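Why do some stars blink? A story about pulsars

Have you ever stood by the sea at night and watched a lighthouse? The light sweeps round, and for a moment it shines straight at you. Then it goes dark, and you wait, and round it comes again. The lamp hasn't been switched off at all. It has only turned to look the other way.

Far out in space there are stars that do something very like this, and we call them pulsars. To understand them, we have to start with a really big star, one much heavier than our Sun. A star like that shines for millions of years, and all that time it is squashing tiny bits of stuff together in its middle to make light and heat. One day the fuel in the middle runs out. The middle falls in on itself, terribly fast, and the outside is blown away in an enormous explosion called a supernova.
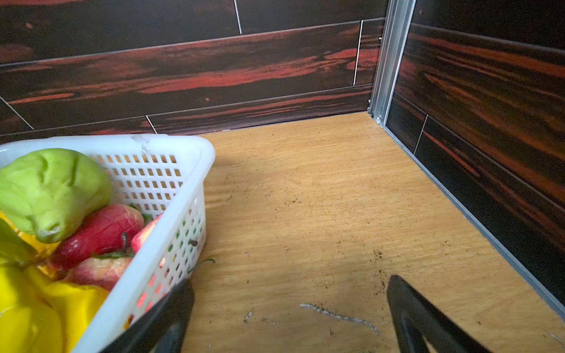 What is left behind is a little ball called a neutron star. I say little, and for a star it is — you could drive across it in less time than it takes to watch a film, if only there were a road (and if you didn't mind being squashed flat!). But it is so tightly packed that one teaspoonful would weigh more than a whole mountain.

Now, why does it spin? Think of a skater turning on the ice with her arms stretched out. When she pulls her arms in, she whirls round much faster. The big old star was turning slowly, and when its middle shrank down to a small ball, it began to whirl too. Some pulsars go round once every second or so, and the very quickest go round hundreds of times a second, faster than the blades in a kitchen blender.

You can try this at home if you have a swivel chair and a grown-up nearby. Sit down, hold your arms out wide and ask for a gentle push. Then tuck your arms in and see what happens. My niece Océane tried it 2 times and then had to lie on the carpet.
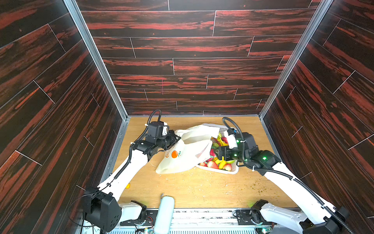
A pulsar also sends out beams of radio waves, one from each of its magnetic poles. We can't see radio waves with our eyes, but a radio telescope, which usually looks like a giant dish, can collect them. Each time a beam sweeps past the Earth, the telescope picks up a blip. Blip, blip, blip, as steady as a very good clock.

The first pulsar was spotted in 1967, and its signal was so regular that the astronomers gave it a joking nickname: LGM, for Little Green Men. They soon found another one in a different part of the sky, and then more, and it became clear that these were stars.

Words to remember

Supernova: the explosion of a very big star.
Neutron star: the small, heavy ball that can be left afterwards.
Pulsar: a spinning neutron star whose beams sweep past us.

Written by Kirsten Bergeron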